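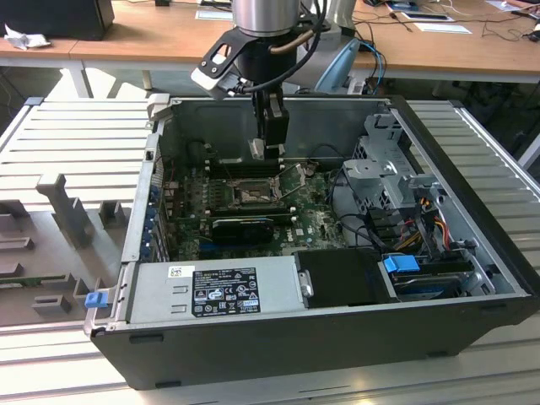
Replacing the memory in the old tower

20th February

The desktop in the back room has been on 24 hours a day since August, mostly as a backup target for the house. It started logging corrected memory errors before Christmas, one or two a week. By the end of January the log held 1,559 of them, nearly all at the same address range, so a single module was the likely culprit.

I ran the memory test overnight with one module at a time. The third failed within 30 minutes and the others passed 48 hours between them. Trevor Ackroyd suggested cleaning the contacts first. I did, with isopropyl, and got the same failure at the same address.

Korko wanted more for a matched pair than I paid for the whole machine, so I bought used from a bloke in Clelton – two modules, same rated speed, slightly looser timings. The board defaulted to the slower profile and I have left it there. For a machine that copies files at night the difference is not measurable.

One note on file checks. Bad memory can corrupt data before the checksum is computed, in which case the checksum is perfectly valid for the wrong data. I compared 4,000 photos against the offline drive and found two mismatches, both restored. The rest of the archive is next weekend's job.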